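Hat etiquette

Hat etiquette is the body of custom governing when a hat may be worn, when it must come off, and where it ought to be put in the meantime. It is among the few branches of manners concerned with an object that most people no longer own in its formal version, and it is defended most warmly by those who remember it least exactly.

Origins

The usual story traces the removal of the hat to the removal of the helmet. A knight who bared his head among friends was showing that he did not expect to be hit on it. The story is tidy and widely repeated, and the evidence for it is thin. Uncovering the head as a mark of respect appears in many places that had no knights, and keeping it covered as a mark of respect appears in just as many others. A custom that means one thing in a church and the opposite in a synagogue is hard to blame on armor.

What can be said with more confidence is that by the seventeenth century, hats in much of Europe had become a way of measuring rank. The lower party uncovered first and stayed uncovered longer. Early Quakers declined to take part, holding that such honor was owed to God alone, and a number of them went to jail over it.

Doffing and tipping

Doffing is the full removal of the hat. Tipping is a brief lift, or a touch of the brim by someone who would like credit for the lift. Manuals of the nineteenth century separated the two with great care. A gentleman tipped to a stranger who had done him a small service, and doffed to a lady he knew. If he stopped to talk, the hat stayed off until she told him to put it back, an arrangement that must have shortened many winter conversations.

The lining was to be kept facing the wearer, as the inside of a hat was thought to be a private matter. Anyone who has looked inside an old one will see the sense in this.

Indoors and out

The basic rule for men was off indoors and on outdoors. Trouble came from places that were neither. Lobbies, corridors, train stations and elevators were each argued over at length. One common ruling held that an elevator in an apartment house was a room, while an elevator in an office building was a street. Women's hats were mostly exempt, being pinned on and counted as part of the outfit, until theaters filled up with people who had paid to see the stage and were looking at feathers.

In "The Covered Head," Ratih Pillai argues that the indoor rule owed less to respect than to furniture. Houses of any standing had a hall stand, and a guest who kept his hat on was refusing to use it. Her critic Attila Farkas has replied that this explains the hall stand and leaves the hat where it was. The exchange ran to 11 letters, of which perhaps two are about hats.

Putting a hat down

Once removed, a hat has to go somewhere. Held in the hand, it told a host that the visit would be short. Handed over, it told him the opposite. A stiff brimmed hat was traditionally rested on its crown, which kept the brim from flattening, though some wearers preferred to say that it kept the luck from running out. Cowboy tradition keeps this rule and adds that a hat must never be put on a bed. The reasons given include lice, death and bad manners.

Soft caps have gathered little lore of this kind. They are folded, pocketed, hung on chair backs, or set down in whichever position they land.

Decline and the baseball cap

Daily hat wearing among American men fell off sharply in the middle of the twentieth century. Low car roofs, central heating and bare-headed politicians have all been accused. The baseball cap, which took over much of the vacant territory, arrived with almost no etiquette attached. It is expected to come off for the national anthem and, in stricter households, at dinner. Restaurants are divided. Turning the cap backward has never been shown to satisfy any of these rules, although it is often tried.

Modern advice writers tend to treat the cap as a hat when they disapprove of it and as clothing when they do not.

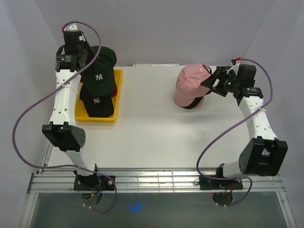
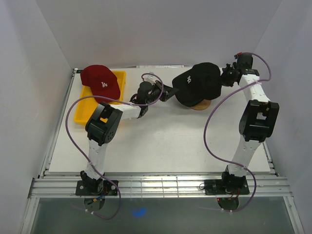

Hats off the head. The second picture includes a dark red baseball cap, set crown-up.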